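Frequently asked questions about the Radu grasping result

Maintained by the authors of the replication notes. Last revised in May.

What is this page?

We get the same questions by email whenever the Radu paper makes the rounds again, so we put the answers in one place. We did not write the paper. We tried to reproduce part of it on our own arm, and we have opinions about what it does and does not show. If you want the cheerful version, read the abstract.

What is Radu?

Radu is a training method for bin picking. A policy learns from recorded attempts, good and bad, and a second network called Stika scores each candidate grasp before the arm commits to it. The policy proposes, Stika ranks, and the arm goes for the top candidate. The paper claims the ranking step is what makes the system hold up on objects it has never been trained on.

Is that claim true?

Partly. Ranking helps. We are less sure it helps for the reason given. When we replaced Stika with a very simple rule (prefer the grasp whose center is farthest from any wall) we got back a good share of the improvement. That rule knows nothing about objects. It only knows where the bin is. If a wall-avoidance rule gets you most of the way, then "generalizes to new objects" is a generous way to describe what was learned.

Did the paper test against a rule like that?

No. The baselines are a policy with no ranking and a policy with random ranking. Both are fair things to include, and both are easy to beat.

How many trials did you run?

We ran 40 attempts per condition for the main comparison, and 25 per condition for the wall rule, which we added late. These are small numbers. We say so in the notes and we would like people to stop quoting our results as a refutation. With 25 attempts, a couple of lucky grasps can change the story. The same complaint applies to several of the tables in the paper, though, and there it seems to bother people less.

What counts as a success?

This is the question we wish more people asked. In the paper, a grasp succeeds if the object leaves the floor of the bin. In our runs, the object has to clear the rim and stay in the gripper until the arm reaches the drop point. Those are very different bars. A toy that comes up by one edge and falls back passes the first test and fails the second. We scored our own logs both ways, and the order of the methods changed in one of the comparisons.

Which objects did you use?

A mix of toys, small containers, blocks and things with handles. We tried to include shapes that punish a gripper in different ways: long segmented bodies, flat round tops, pieces that narrow at one end. We did not use the Gundix object set from the paper. It is out of stock, and the substitute list on the supplier's page leaves out the dimensions.
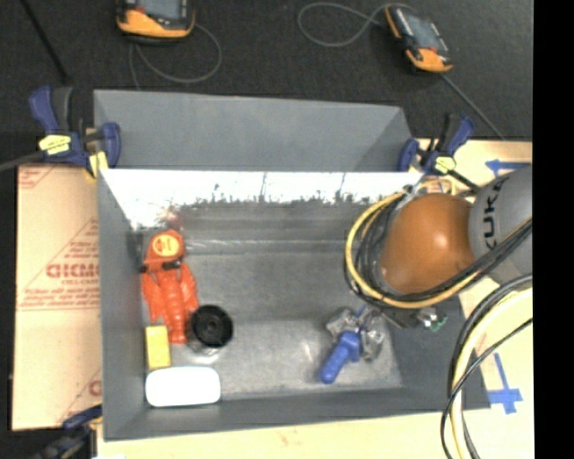

Part of the difficulty in any of these comparisons is that the starting layout matters as much as the object. Put something flat against a wall and every method looks bad. Leave it on open floor with its long side facing the gripper and every method looks good. The paper says that layouts were "randomized," with no mention of how. We used a fixed list of layouts and ran each method on all of them. That is dull work, and resetting a bin by hand to match a reference is never perfect, but at least the methods are facing more or less the same problem.

Does lighting matter?

More than we expected, and more than the paper lets on. A worn metal-looking floor throws light around, and pale objects can wash out completely. Stika tends to give high scores to bright patches. We can't say whether that is a quirk of our training run or something built into the method. We asked for the original weights in order to check, and we are still waiting.

Can I use your logs?

Yes. They come with the notes, including the failed runs. Please read the column guide first. There are two success columns, for the reason given above, and anyone who averages them together will get a number that means nothing.

Does it matter which arm I use?

It probably matters less than the gripper. Finger shape decides what can be reached near a wall, and a slanted wall makes that worse. The paper treats hardware as a detail. We think a good deal of the reported gain could come from a finger design that happens to suit the test objects, but we have not tested this and you should treat it as a suspicion.

How does Radu compare with Wenix?

Nobody has run a proper comparison as far as we know, us included. Wenix reports time per object cleared and Radu reports success per attempt. You can't convert one into the other without the raw logs. A slide has been going around that puts both on one chart. We don't know how it was made and would ignore it.

Why do your results differ from the ones in the paper?

Take your pick. Our camera position is different, our objects are different, our success test is stricter, and our training run was shorter. We also found 2 places where the released code does something other than what the text describes. One is harmless. The other changes how near-duplicate grasps are thrown out before ranking, and it moved our numbers. We reported both.

Did you run multiple seeds?

We trained 7 seeds of the full method. The spread between the best and the worst was wider than the gap between the full method and the no-ranking baseline. The paper shows one seed. It may well be a typical one - we have no way to tell.

So should I avoid the method?

No. If you already have a grasp policy and plenty of recorded attempts, adding a scoring network is cheap and might help. Run the wall rule first, since it takes an afternoon to write. If the scoring network doesn't clearly beat it on your own bin with your own parts, you have saved yourself a training run.

Are you going to repeat the study with more trials?

We would like to. It depends on arm time, and the current schedule gives us Tuesday and not much else. The priority is the wall rule at the same number of attempts as the main comparison, followed by a second gripper. A larger object set comes after that.

I found a mistake in your notes. What should I do?

Send it to the address at the bottom of the notes, with the run number if there is one. Corrections go into the change list along with what we had wrong. Please don't send us the slide.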